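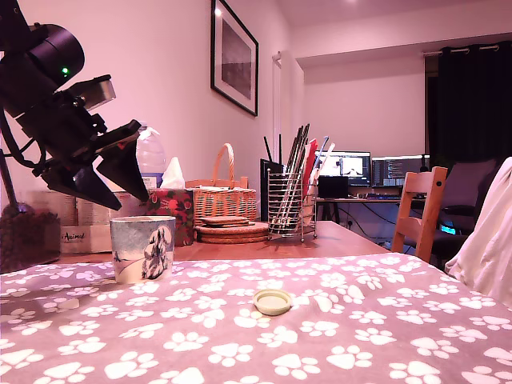 How often should a pet's blanket be washed?

Once a week is about right for most homes, and more often if the animal is old, sheds heavily or comes in muddy.

Few people keep to that. In Hukside, a town with a lot of dogs and one good laundromat, the owners I spoke to in February gave answers that ran from every few days to "when company is coming." Most had never thought of it as a question. The blanket is on the couch, the dog is on the blanket, and it stays that way until somebody notices the smell.

Styliani Bakalis has run the Jostley laundromat on the main road for 20 years. She has two machines at the back set aside for pet bedding, with a sign over them and a trash can in between. The can is for hair. Customers are supposed to shake out and brush their blankets before loading, and by mid-morning on a busy day the can is full.

"Hair is worse than dirt," Bakalis says. "Dirt goes down the drain. Hair goes into the pump, and then I'm on the floor with a flashlight."

Her method is simple. Run the dry blanket in the dryer for ten minutes with no heat, then clean out the lint screen. The tumbling pulls off much of the loose hair before water gets to it. After that comes a cold or warm wash with half the usual detergent and no fabric softener. Softener leaves a coating on fleece, and the fleece takes up less water each time it is used.

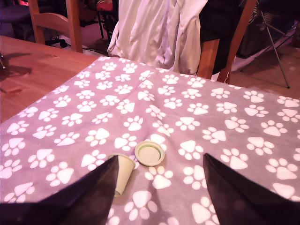
Cotton throws can take hotter water, and wool needs its own cycle or a sink. Old bath towels are the easiest of all. Bakalis thinks more people should use them, and she says so to anyone buying a new bed for a puppy that chews.

Drying matters as much as washing. High heat flattens fleece and makes it rough, and the damage doesn't come out. A low setting takes longer, but a thin blanket is usually done in under an hour. Bienvenido Calimlim, who boards dogs at a small kennel called Sithole outside town, skips the dryer from spring through fall and uses a line behind the barn.

His numbers are larger than most. The kennel owns 229 blankets, nearly all of them donated, and he keeps a list by size. A dog that stays a week may go through four. He washes with plain unscented detergent after a bad experience with a lavender one.

"I had a beagle who wouldn't lie down on it," he says. "She slept on the concrete for two nights. I washed everything again and she got right back in."

That brings up the matter of smell from the dog's side. A blanket that carries the scent of home can help an animal settle in a strange place, and Calimlim asks owners to bring one that hasn't just been washed. Karlijn Geerts, who boards her terrier there when she travels for work, keeps two and alternates them. One is always a few days into use.

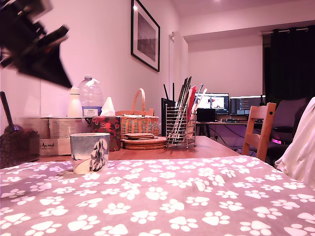 When to throw one out

A blanket can be patched, trimmed or cut down for a carrier. Fleece doesn't fray, so a torn corner can be cut off with scissors and left as it is. Loose threads are a different problem in woven throws, especially with cats, who may swallow them. Those should be stitched down or the blanket retired.

Jasper Visser sells fabric by the yard at Todance, two doors from the laundromat. He says customers often wait too long. If a clean, dry blanket still smells, or the pile has gone hard in the middle, washing it again won't do much. He sells fleece remnants out of a bin by the door, and a yard is plenty for a medium dog.

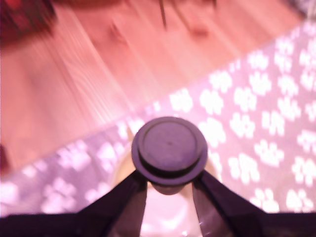
Visser's own dog, a 80-pound shepherd mix, has a remnant in every room and prefers the doormat.

Trinidad Macaraeg has held on to hers longer than Visser would advise. The blanket belonged to a spaniel who died three years ago, and her new dog uses it now. It has been through the machines at Jostley more times than she can say, and one end is mostly gone. She washes it on cold, hangs it over the shower rod at night, and puts it back on the chair in the morning.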